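# Why Does a Table Tennis Ball Curve?

Watch two good players and you will see the ball do strange things. It drops suddenly. It bounces sideways. Sometimes it lands on the table and jumps forward as if somebody kicked it. All of that comes from spin.

Spin means the ball is turning while it flies. A table tennis ball is hollow and made of plastic, and it is very light. Air can push a light ball around easily, so even a small amount of spin changes where it goes.

## Three kinds of spin

**Topspin** happens when the player brushes up the back of the ball. The top of the ball turns forward, in the direction it is traveling. Topspin makes the ball dip down toward the table, and it kicks forward after the bounce. A player can hit a topspin shot very hard and still have it land on the other side.

**Backspin** is the opposite. The player brushes under the ball, and the top of it turns back toward the player. The ball seems to float. If you hit it back with a flat paddle, it will usually go straight down into the net.

**Sidespin** comes from brushing across the ball, left or right. The ball curves in the air like a car going around a bend.

Players often mix them. A serve might have backspin and sidespin together -- those are hard to return when you are new to the game.

## What the paddle does

The wooden part of a paddle is called the blade. On each side of most paddles there is a sheet of rubber, and under the rubber there is often a layer of sponge. The rubber does the gripping. The sponge squashes a little when the ball hits, so the ball stays on the paddle for a tiny bit longer.

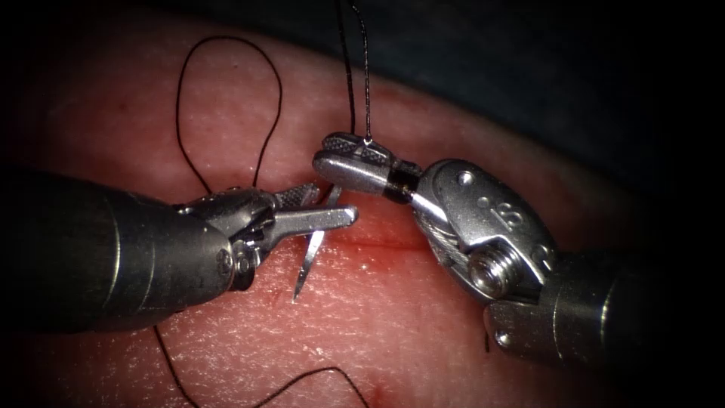
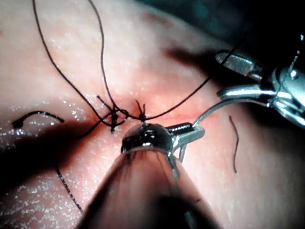
Rubber sheets come in several types, and each one grips the ball in its own way. Grip depends on what a surface is made of and also on its shape. Look at the silver tool on the right in the second picture: its upper jaw has a pattern of fine crossing lines for gripping, and its lower jaw is smooth and shiny. Table tennis rubber is made in different shapes too. Some rubber has small bumps called pips. When the pips face in, toward the sponge, the outside is flat, and it may be grippy or even a little sticky. When the pips face out, only the ends of the bumps touch the ball. Long pips bend when the ball lands on them, and they can send a player's own spin back at them.

Dust makes flat rubber slippery. Wipe it with a damp sponge after you play and let it dry before you put the paddle away.

## Try it yourself

You need one ball and a smooth floor or table. You don't need a paddle.

1. Put the ball on the floor.
2. Press down on the back edge of it with one finger until it pops out forward.
3. Watch what it does.

The ball slides away from you, slows down, and then rolls back. Your finger gave it backspin. The ball was turning toward you the whole time, even while it moved away, and once it slowed down the spin pulled it back.

## Practicing spin

Corey Tautahi coaches beginners at the Ostora club. He draws a thick line around the middle of a ball with a marker. When the ball spins cleanly, the line looks steady. When the ball wobbles, the line turns into a blur. He asks new players to do 100 practice serves with the marked ball before they try serving in a game.

Start slowly. Hold the paddle loosely and try to brush the ball so that you hear a soft swish. A loud knock means you hit it too flat -- tilt the paddle a bit more and go again.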